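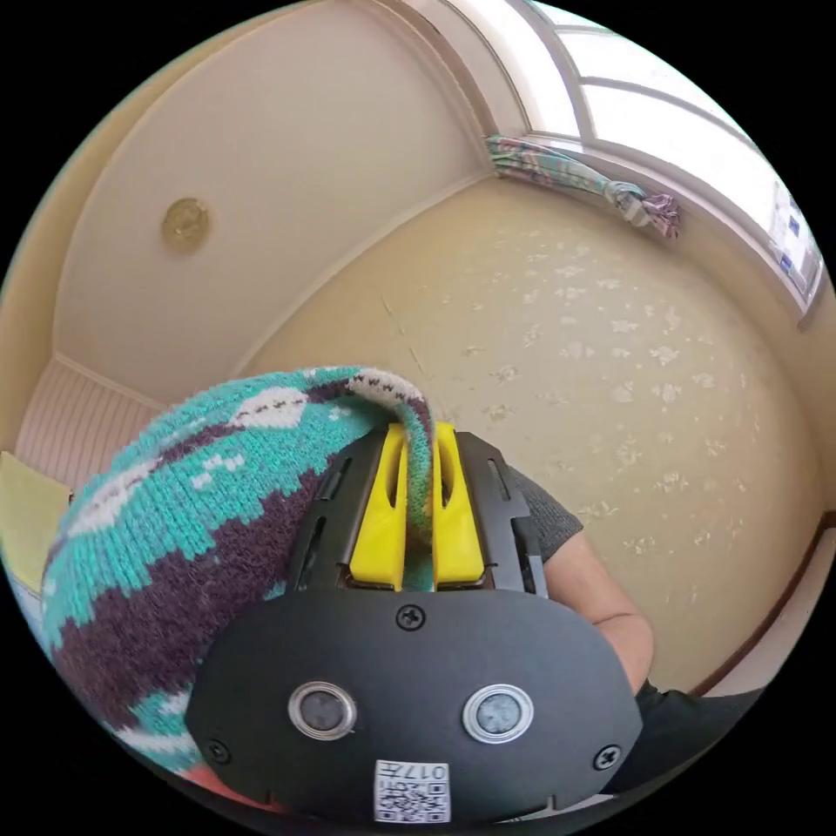
Chapitre 7
Acheter, louer, prévoir : le budget d'une campagne de démonstrations

Objectifs du chapitre
Établir une liste d'équipement à partir d'une tâche.
Distinguer le prix d'achat du coût d'une heure de données utilisable.
Prévoir les consommables, les pièces de rechange et le stockage.
Rédiger une demande de devis qu'un fournisseur puisse chiffrer.

Prérequis : chapitre 4 (préhenseurs) et section 6.2 (calibration des caméras).

Voici sans doute le chapitre que les étudiants attendent le moins, et c'est l'un de ceux que nous avons eu le plus de plaisir à écrire ! Choisir du matériel, c'est déjà faire de la robotique. Chaque ligne d'un bon de commande contient une hypothèse sur la tâche : la course des doigts suppose une certaine épaisseur de tissu, la capacité d'une carte mémoire suppose une certaine durée de session, le nombre de préhenseurs suppose qu'une personne travaille à une ou à deux mains. Apprendre à lire un budget de cette manière, c'est apprendre à lire un protocole.

Nous suivrons tout au long du chapitre le projet Peixoto, une campagne de manipulation textile préparée par Raili Laaksonen et Esko Kiiskinen. Le but est d'entraîner un bras robotisé à saisir, étaler et plier des vêtements en maille dans des logements ordinaires, sur des lits, des tables ou des dossiers de chaise. Les démonstrations sont faites par des personnes équipées de préhenseurs à main, et le bras n'est acheté que dans un second temps. Ce choix de calendrier a de grandes conséquences financières, sur lesquelles nous reviendrons en 7.4.

7.1 Partir de la tâche

La première version du budget Peixoto commençait par le catalogue du fournisseur. On y trouvait deux bras, un châssis mobile, une station de calcul et, tout en bas, une ligne « divers » pour les vêtements. Pieter Makhubela, chargé de relire le dossier, l'a renvoyée avec une seule question dans la marge : « Que fait la main gauche ? »

Excellente question. Pour plier un pull, une main maintient souvent un point pendant que l'autre déplace un bord. Il faut donc deux préhenseurs par opérateur, et il les faut identiques, étalonnés ensemble, clairement étiquetés droite et gauche pour que les fichiers ne soient pas intervertis au moment du traitement. La tâche impose aussi

un maintien assez ferme pour soulever une maille épaisse, assez doux pour ne pas la marquer, et des doigts assez étroits pour se glisser sous un pli.

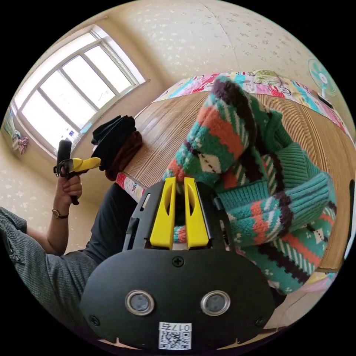

Ces exigences paraissent modestes, mais elles éliminent une bonne moitié des références d'un catalogue, ce qui fait gagner beaucoup de temps. L'équipe a retenu le modèle Greto, vendu par paire au prix de 933 euros chez Plindex, avec deux jeux de doigts. Une paire en service, une paire en réserve : la décision a été prise en dix minutes, une fois la tâche écrite noir sur blanc.

Prenez l'habitude de rédiger, avant toute consultation de prix, une fiche d'une page qui réponde aux points suivants :
les objets manipulés, avec leur plus grande et leur plus petite dimension ;
les gestes, décrits par des verbes simples (pincer, tirer, lisser, retourner) ;
le lieu, son éclairage et la place disponible pour l'opérateur ;
le nombre de personnes qui travaillent en même temps ;
la durée d'une session et le nombre de sessions prévues.

7.2 Le coût d'une heure utilisable

Un préhenseur à 933 euros la paire est-il cher ? Tout dépend de ce qu'il produit. Le projet vise 300 heures de démonstrations utilisables, c'est-à-dire des heures qui restent après l'élimination des séquences mal synchronisées, des prises trop brèves et des sessions interrompues. Rapporté à cet objectif, le prix d'une paire représente un peu plus de trois euros par heure. Le temps de l'opérateur coûte bien davantage, et celui de l'annotateur aussi.

Le calcul est simple, et pourtant il change complètement la discussion ! On cesse de négocier quelques euros sur une vis ou un câble, et l'on s'intéresse à tout ce qui augmente la part d'heures conservées : un bon étalonnage, une batterie de rechange déjà chargée, un logiciel de contrôle qui signale un défaut pendant la session. L'équipe a souscrit pour cela une licence Skudeck, que Toivo Aaltonen avait d'abord classée dans les dépenses facultatives.
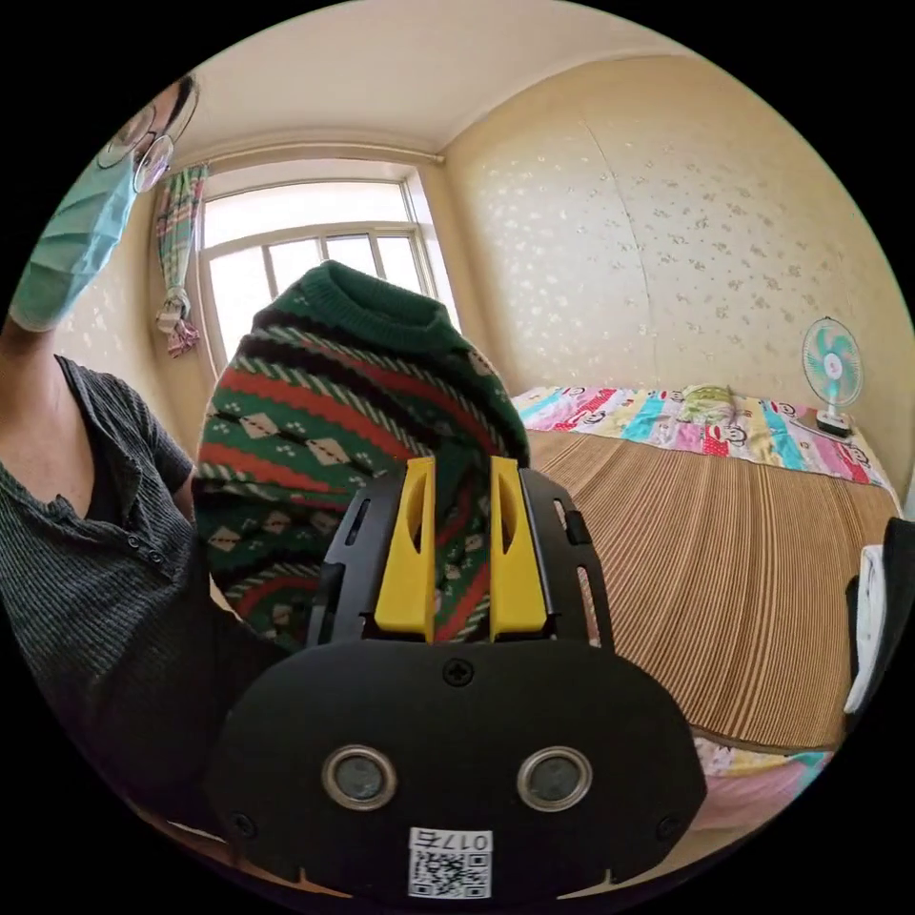 Le choix des objets mérite autant de soin que celui des appareils. Un lot de vêtements trop uniforme donne un modèle qui ne connaît qu'une taille et qu'une couleur, et il faut alors racheter, réétiqueter et recommencer des sessions. Pensez aux petites tailles : un petit pull à bandes de motifs, pincé près de son bord inférieur entre les deux doigts jaunes, occupe une grande partie du champ central et masque presque ce qui se trouve juste derrière lui. Un vêtement adulte tenu de la même façon le masquerait davantage encore. Cette observation a une traduction budgétaire immédiate, puisqu'elle incite à chiffrer une seconde caméra, placée sur pied, pour les gestes en suspension. Le lot final de Peixoto comprend 117 pièces, achetées d'occasion en avril, avec une ligne distincte pour le lavage.

Encadré : lire un devis
Finlay Strachan, qui assure les achats du projet, conseille de demander au fournisseur un prix séparé pour chacun des éléments suivants : le préhenseur nu, les doigts, la caméra, le support de recharge, l'étalonnage d'usine, le port. Un prix global rend toute comparaison impossible. Demandez aussi le délai de remplacement des doigts, en jours ouvrés, et faites-le inscrire sur le devis.
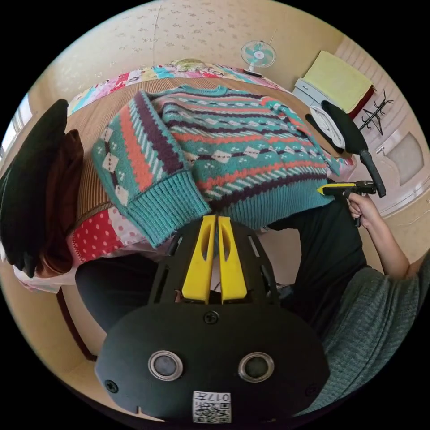 7.3 Consommables, rechanges et stockage

Les doigts d'un préhenseur sont des consommables. Ils frottent, se rayent, accrochent les mailles, et leur adhérence évolue au fil des sessions. Prévoyez-les comme on prévoit les pneus d'un véhicule, avec un rythme de remplacement fixé à l'avance et une date inscrite sur chaque jeu.

Le stockage suit la même logique. L'équipe utilise des cartes de 128 Go, deux par préhenseur, l'une en service pendant que l'autre est copiée. À cela s'ajoutent deux disques externes conservés dans des lieux différents. La copie prend du temps, et ce temps doit figurer dans le planning de l'opérateur.

Exercice 7.1
Reprenez la fiche de tâche de la section 7.1 et adaptez-la au pliage de serviettes sur une table de cuisine. Quelles lignes du budget disparaissent ? Lesquelles augmentent ?

Exercice 7.2
On suppose qu'une heure enregistrée sur quatre est écartée au contrôle. Combien d'heures faut-il enregistrer pour atteindre l'objectif de Peixoto ? Recalculez le coût horaire si les deux paires de préhenseurs sont imputées au projet.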